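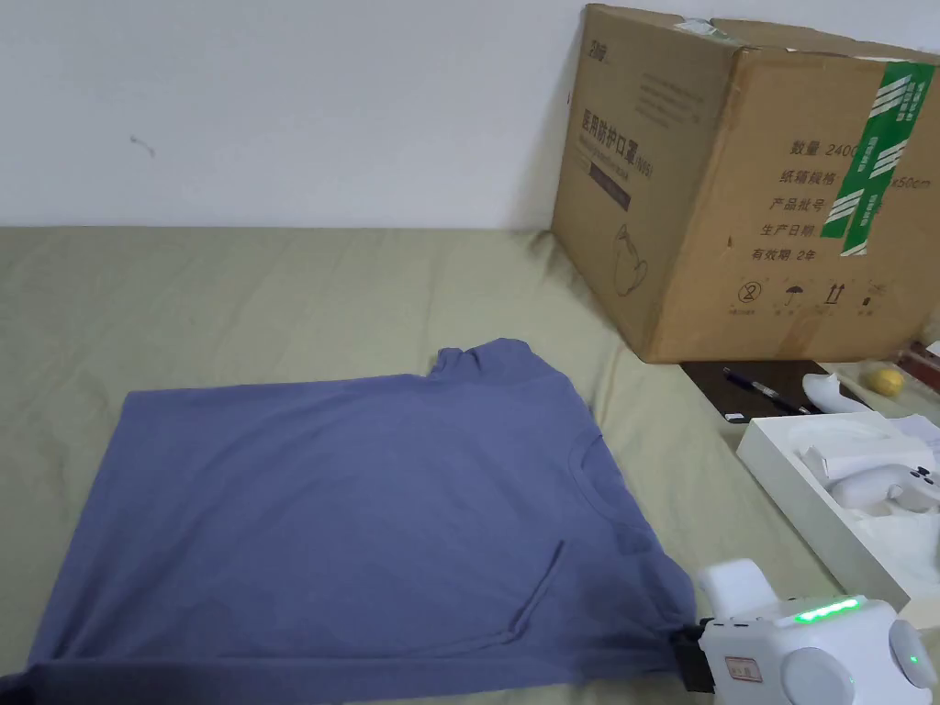
About Tiluna

Tiluna is a small school of beekeeping and honey-based skin care in Nestville, started by Noemí Contreras after eleven summers of keeping hives with her aunt. We love bees, and we love getting people over their nerves the first time a lid comes off! 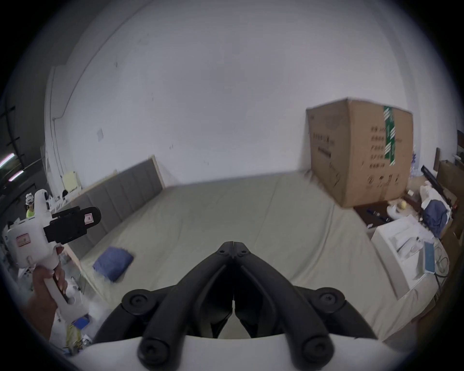 Classes and people

Noemí teaches the spring hive course. Araceli Becerra runs the balm and salve workshops - bring an apron, beeswax gets everywhere. Last year 272 students came through, and our seed library now holds 541 packets of bee plants. Open house is every Thursday.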